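Juice drink bottles bulging in the garage – is it fermentation or just heat?
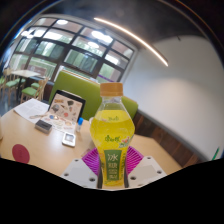

I keep two cases of sweetened fruit drinks on a shelf in a garage that gets to 95 F in the afternoon. Sealed, shelf-stable, 10 months left on the date. After the first hot week in June a few of the bases had pushed out and the bottles rocked on a flat surface. The rest look normal. Are the bulged ones safe to drink, and should I move the rest?

Posted by Gikum

Two separate effects. Air in the headspace expands when warm, but going from 70 F to 95 F only adds about 5 percent to the absolute pressure. PET also softens with heat, and a thin base can creep under load.

Test: put a bulged bottle in the refrigerator overnight and press the side in the morning. A heat-only bottle will give under your thumb. If it is still hard when cold, there is gas in it that was not there at filling. Yeast is the usual cause, normally from a bad cap seal. Discard it unopened. A base that stays deformed but with soft walls is only creep, though I would still not drink from one that hisses on opening, unless the drink is carbonated.

Move the rest indoors. Flavor and color go off faster above 86 F even when the seal is good.

mangubat_400

Had the same thing, threw them all out. Not worth it for a few dollars.

Brastinley

Agree with the cold test. Check the cap ring too. If the bridges are broken or there is dried syrup in the threads, the seal is gone and you can skip the refrigerator.

Skindetti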